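Tabletops for meeting rooms, demo counters and staff kitchens. The Monska top is the plain white one in the Ploledine range, and it's the one we sell most of. Everything on this page applies to the standard top unless it says otherwise.

## What it is

A smooth white top with rounded corners, sold on its own or with a Firow leg frame. The surface is low-glare, so print and labels on whatever you stand on it stay easy to read under ceiling lights. Customers who do product displays tend to order it for that. A single bottle of water is a fair test of a white top — clear plastic goes missing on a busy grain or a speckle.

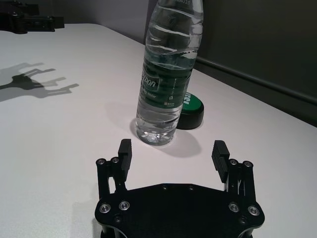
## Colour

There is one white. It's a neutral white, and in a room with cool lighting it will read a little toward grey or lavender. If you're matching to existing joinery, ask for a sample chip before you order. We post chips anywhere in Australia and don't charge for them.

We dropped the cream colour in March and have no plans to bring it back. A handful of cream tops are left in the seconds rack at the warehouse, most with a scuffed underside.

## Everyday use

The top is fine with drinks bottles, cups, laptops, stationery and the usual meeting clutter. Wipe up spills with a damp cloth and dry the surface afterwards. Don't use scouring pads or cream cleansers. Coffee and tea will come off if you get to them the same day. Permanent marker usually needs methylated spirits on a soft rag, applied sparingly.

Bottles straight from the fridge leave a ring of condensation. It does no harm to the surface, but don't let water sit along the edge join. 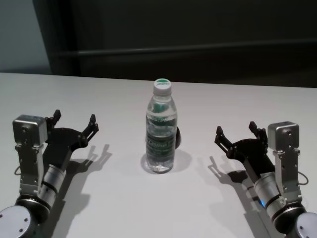
Ploledine Trade Catalogue, Issue 21, p. 7

## Edges and corners

All corners are rounded at the factory. The join between edge and face is sealed and shouldn't be sanded or trimmed on site. Cutting a Monska top down voids the warranty, so if you need a shorter one, order it shorter. Cut-to-size tops take longer than stock tops and can't be returned.

Cable holes can be drilled at our end. Send a sketch with the distance from two edges to the centre of each hole. Buttons, bells and small desk controls can be surface-mounted with removable pads, and we'd suggest trying the position for a few days before you fix anything with screws.

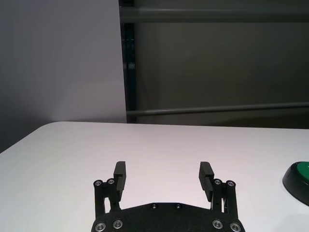 Words: Viera Danko. Product notes checked by Haris Pirzada.

## Legs and frames

The Firow frame bolts straight to the inserts under the top. Two people can put it together with the hex key supplied. Tighten the bolts in two passes, first by hand and then firmly once the table is standing on its feet. Check them again after the first month.

Tops also fit the older Radonjić trestles if you use the adaptor plates (sold in pairs). Without the plates the inserts don't line up, and drilling new ones isn't recommended.

## Ordering

| Item | Code |
|---|---|
| Monska top, standard | 504 |
| Firow frame, fixed height | 316 |
| Adaptor plates, pair | on request |
| Sample chip | free |

Stock tops leave the warehouse in up to 7 working days. Delivery is to the kerb. Upstairs delivery can be booked, but we need to know about lifts, stairs and tight corners beforehand. Please unwrap and inspect the top before you sign for it, including the underside and all four corners.

For trade accounts and multiple-table quotes, contact Nusrat Gilani. For warranty questions, Seon-mi Lim. Phones are staffed until 4.30 pm. 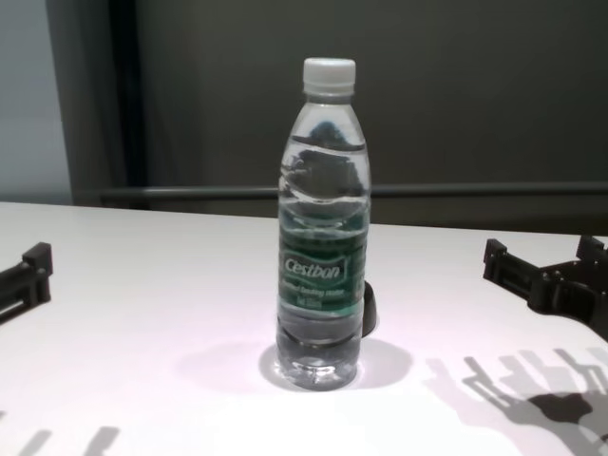 *Cestbon water bottle on the white top, dark wall behind.*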